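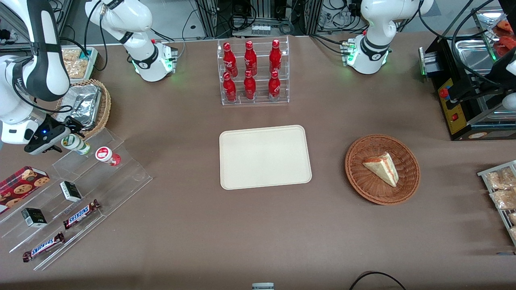

Projects > Service Robotics > Skusta snack counter > Fault report

Print this page | E-mail this page

Skusta snack counter: right arm stop fault
Katalin Csonka, final write-up, section 4

Short version. Right arm stopped dead over the display stand during the long run. Fault code 442, joint torque limit. Left arm kept going on its own, and that's the part I care about most.

What was supposed to happen: right arm picks an item off the tiered stand, puts it on the cream tray, backs off. Left arm works the toaster side and the cake basket. Both share one stop signal through the Clurkik controller. Or should.

What happened: pick no. 24, top step. Gripper came down too low, pushed on the acrylic, torque went up, arm locked. No stop sent to the left arm. It finished its move over the appliance before I got to the red button on the pendant. Nothing broken. Stand had shifted toward the bottle rack.

Causes, as far as I got:
- Stand height in the config was from the old stand. Mine, never updated it after we swapped.
- Stop message sent once, no repeat. Log shows it dropped.
- Watchdog set to 3000 ms. Way too long. Left arm can do a whole move in that.

Fixes. Remeasured every step of the stand. Watchdog down to 40 ms, stop message now repeats untill both arms answer. Also wired the Stoltard relay so either arm faulting cuts drive power to both. Slower restart, fine with me.

Retest: same pick, put a block under the gripper on purpose. Both arms stopped. Did it again with the left arm mid-move, same result. Did not test with the toaster on. Should be done before anyone runs teh full demo, heat is a seperate risk and the cables run close to the work area.

Still open: why the message dropped in the first place. Pesonen switch maybe, no proof.

Related items
Skusta snack counter: gripper notes
Clurkik controller setup
Stoltard relay wiring
Lab safety checklist, January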